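28th April

Encounter resubmission, Losano file, third pass

Pulled the response report again this morning. 1707 rejected lines still open. Last week's summary from Muswood says the backlog is "substantially cleared," and I would like to know what they think that word means. Their count drops a line once it has been sent back out. Ours drops it once it has been accepted. Until both sides use the same rule I'm ignoring their chart.

Went through 66 of the rejects by hand, picked from the top, middle and bottom of the file so I wasn't only reading one provider's mess. Notes as I went:

Most of them are the provider ID mismatch we already knew about. The billing ID on the encounter is fine, the rendering ID is the old one from before the Fostham clinics were merged in. Muswood says their crosswalk table was updated in October. Maybe it was. The lines I looked at have service dates well after that and still carry the old ID, so either the table didn't load or something upstream is writing over it. Asked for the load log. Got a screenshot of the table instead, which shows me the table and says nothing about when it's read.

Second group: duplicates. The edit fires on member, date of service, procedure and provider. Several of these look like real repeat visits to me, same day, different modifier, and the modifier gets dropped somewhere between our extract and their outbound file. It's in our copy. I checked 2 of them character by character. Not willing to call it their bug yet — our extract has a trim step I don't fully trust either.

Third group: chart review records with no link to an original encounter. 3 of those in what I read. Can't tell if the original was never sent or was sent and voided. If voided, the diagnosis shouldn't be riding on the add record at all, and somebody needs to look before it goes anywhere near a risk score. I've put them on hold. Please don't release them just to make the number smaller.

The Treloar tool. We had the demo. It predicts which encounters will reject before they're sent, and the slide had a very high hit rate on it. Asked what it was measured against and the answer was their own historical data, same data it was tuned on. Also asked how it treats a line that's accepted but with the wrong diagnosis pointer and didn't get a clear reply. I'd want to run it blind on the Losano file, with our outcomes held back, before anyone signs anything. If it only catches the ID mismatch, a lookup would do the same job for free.

To do:
Rerun extract with the trim step off, compare modifiers
Chase Muswood for the actual load log
Pull void history for the held chart review records
Write down one definition of "cleared" and get both sides to agree to it in email

Not touching the deletes until the rerun is back. Last time we sent deletes and replacements the same day they were processed in the wrong order, and I'm still not convinced we found every member that hit. 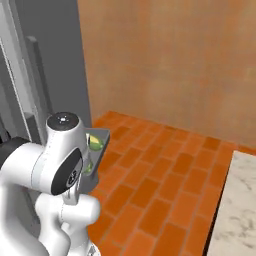

If the rerun shows the modifiers intact, the duplicates go back to Muswood with both versions of each line attached. If they're missing there too, the trim step is ours to fix, and I'll open the ticket myself.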